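From: Anežka Slanina
To: Grendholm shop list
Subject: Re: gripper arm, where did you get to?

Rimantas Liepiņa wrote:
> Anežka, did you ever get the fingers sorted out? Last I heard you
> were on your second set and grumbling about the Kokero servo. Also,
> are you still doing the simulation first? I'd like to try it before
> I spend any more money on parts.

Hello Rimantas, and hello everybody else who has been so patient with my arm!

Yes, still simulation first, and I'm so glad I stuck with it. The fingers are on version 13 now (I know, I know) and I think I'm finally happy with the wedge shape. The old square tips kept catching on the rim of the box in the model, and I spent most of March moving the wrist up and down a hair at a time before it dawned on me to change the tips instead.

The servo is another story. It's fine up to a 300 gram load and then it starts to sulk, so I may swap it for the one you have in the Flosteo drawer — if you're not using it, of course.

Do try the simulator before you buy anything. My settings file is in the shared folder, and you'll want to change line 704, where I left my own table height in. I'm attaching the view from the gripper camera with the new tips loaded. Next I need to get the lighting a little less bright, and then put some blocks in to pick up.

Come by any evening after seven and I'll put the kettle on.

Warmly,
Anežka
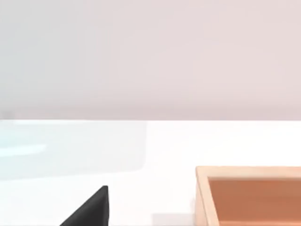 Simulated gripper view, fingertip at left and wooden box at right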